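Week 7: Budgeting for a hand-held gripper kit
Handout to go with the lecture. Bring it to the tutorial.

1. What goes on the equipment list
Start with the task and work back to the purchase. Write down what has to be picked up, how wide it is and whether one hand can manage it. Anything that needs two hands doubles the gripper line, and people forget that the marker cubes double with it.

Split the list into capital items and consumables. Grippers and cubes are capital. Printed markers, finger pads and screws are consumables and come out of the running budget.

2. Worked figures
Skenen quote, pair of grippers with cubes: $3,030
Spare finger set: $407
Lead time: 25 working days
Quotes needed for approval: 2

The second quote, from Sirnard, left out freight. Ask for freight in writing before you compare totals. Haris Awan has the blank comparison sheet.

3. Timing
Orders for first semester close on December 19, 2024. Late requests go to Augustina Ametepe and will normally be held over. Allow a week after delivery for checking parts against the packing slip and labelling them.

4. Space and labour
These costs are left off more student budgets than any others. A gripper in each hand means the operator can't type or take notes, so budget for a second person or a slower session. Allow clear floor to stand and turn in, a table at a sensible height, and storage nearby.

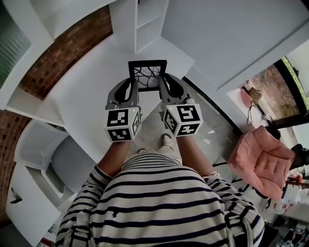 Onlow Teaching Group - Automation and Equipment Planning

Look at how the black frame is held: one gripper on each side, tips closed in, the frame upright between them. Your budget must cover both grippers and a marker cube at the rear of each. With three markers showing on each cube, work out your reprint cost per cube and not per kit.

For the tutorial
Draft a one-page budget for a two-handed task of your own choosing. Show freight as its own line. Svenja Egger will mark the drafts - hand them in on paper.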